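The Long Wait Before the Grab

At Cusora, a software shop above a tile showroom in Usley, the most-argued-over number in the building is 200. It is measured in milliseconds, and it is how long the planner gets to make up its mind. After that the controller stops being polite and carries on with whatever plan it had before, like a driver who has given up on the passenger with the map.

The company writes the layer of code that sits between a camera and a pair of fingers. The camera says what is there. The fingers open and close. Everything in the middle, where a sensible creature would simply reach out, is a stack of programs passing notes to one another and occasionally losing them in the mail.

The stack is called Ongart, a name that won an office vote in October and has been regretted ever since. Ongart takes recordings made with a hand-held gripper, works out where the gripper was at every moment, and turns the lot into training material for a policy that will later run on an arm. The library holds 1709 recordings. Of those, 831 have survived the filter, which throws out any take where the software lost track of its own position. The rest sit on a drive labeled "maybe."

Losing track is easier than it sounds. The tracker likes corners, edges and clutter. It is much less fond of glare, which slides across a surface as the viewpoint moves and gives a very convincing impression of being a landmark. Wood grain is a mixed blessing, with plenty of detail and a good deal of it looking like the rest.

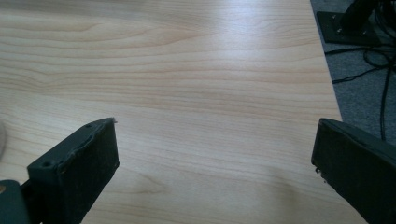

Why not let the robot plan the whole motion before it starts moving? A full plan is out of date as soon as something slips or gets nudged, so the software plans a short stretch, carries out part of it, looks again and replans.

This has the drawback that two plans in a row may disagree. One version of Ongart would choose to go left of an obstacle, then right, then left, and spend a whole afternoon trembling in front of a mug. The fix was a small penalty for changing its mind. Set too low, the trembling comes back. Set too high, the arm commits to a bad idea with the calm of a man assembling furniture without the leaflet.

The tool that finds these problems is Vukby, a replay viewer written over a long weekend and now the only program in the office that everyone opens daily. It lines up the video, the estimated path and the finger opening on a single timeline. You drag a slider and watch for the spot where the path hops sideways while the video glides on as before. A hop usually means a bad timestamp. The planner, which had been blamed for most of the summer, was cleared on several counts.

The next release moves the filter ahead of the storage step, so that bad takes get flagged while whoever made them is still standing there and can do it over. The target for the library is 4000 usable recordings. There is also a proposal to rename Ongart, which has been put off until the timestamps are fixed.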